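Skarnari Student Robotics Board > Club Projects > sweater folding, sleeve step, need opinions

gripfox
Posted April 2018
ok so our club (Mridha team, 11 of us, mostly juniors) is doing the laundry challenge and we're on sweaters now. T shirts went fine. Sweaters are eating us alive. We do the demos by hand with the handheld grippers, then train on those. Problem is the left sleeve. Half the group says pinch at the cuff and bring it across the body, other half says grab near the elbow. Need to pick ONE before we record the rest. Two from the same bed, same sweater:

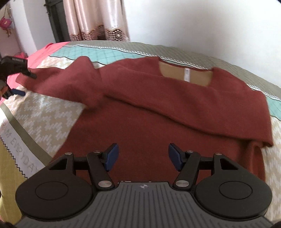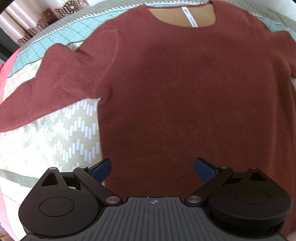
Red knit on the bedspread. First one has the sleeve across the body with the second gripper on the cuff, second one has the left sleeve out to the side.

We have 703 demos total right now but only a slice is sweaters. Thoughts?

tnowak_b
cuff. every time. elbow grabs bunch up the knit and then your fold line is garbage

Plarus_kid
Disagree. Cuff is fine if you have the reach. If the second arm on your real setup cant get across the body without hitting the first one you're teaching it a motion it cant do. What's the actual arm spacing?

gripfox
700 mm base to base. so its tight but we checked in sim and it clears

Plarus_kid
sim clears. lol. ok

obinna_o
Obinna Onuoha here, I mentor the Fekel team. Two things.

1) Pick one grasp and stick with it. Mixed strategies in a small set will hurt you more than picking the "wrong" one. We mixed in December and lost three weeks to it. Policy would go halfway to the cuff, halfway to the elbow, and close on nothing.

2) Your bedspread is very busy. Zigzags, a grid, stripes, lettering. Good for variety later but are ALL the sweater demos on it? If so move some of them to another surface.

gripfox
not all but yeah most of the sweater ones. its what we had

mothwing
I'd keep the busy bedspread personally. Plain table demos made our model useless the second we took it to someones house. Red on that pattern is easy to separate anyway, try a beige sweater on the beige zigzag part and then come complain

obinna_o
Not saying drop it. Saying don't have only it.

mothwing
fair

tnowak_b
also smooth it before you start the sleeve?? theres a wide fold running across below the neck in the first pic. if thats there when you do the body fold its gonna stack up

gripfox
we argued about this too. Nimal (Nimal Pathirana, runs our data side) wants the wrinkles left in so the policy sees them. I want a smoothing pass first. He says judges wont hand us a flat sweater

tnowak_b
judges wont but the policy can learn to smooth. thats a skill. do it as its own segment

nimal_p
hi thats me. I said leave SOME wrinkles. not that fold. That one should of been smoothed I agree

Plarus_kid
ha

nimal_p
Real question for Obinna, do you trim the hover at the start? Ours sit open over the garment for a while before anything happens. Some people in our club go really slow and you get all this dead time

obinna_o
Trim it, but leave a short bit. If you cut right to the close the policy gets jumpy. And tell the slow people to decide where they're going before they hit record.

mothwing
+1 on the hover thing. we had 799 clips and I sat and trimmed every one by hand, do NOT do that, write the script first. gripper opening not changing + position not changing = cut

gripfox
ok can you post that script

mothwing
when I'm home. its ugly

gripfox
So plan is: cuff pinch only, smoothing as separate segment, half the new ones on a plain sheet. Elbow people have been told. They are not happy

Plarus_kid
still think you should measure the clearance on the real arms before you record a few hundred of these. takes ten min

nimal_p
doing it at the next meeting. will post numbers

tnowak_b
what are you doing about the neckline btw, do you use the collar label for front/back or does it just figure it out

gripfox
right now nothing, all front up. face down is next month's problem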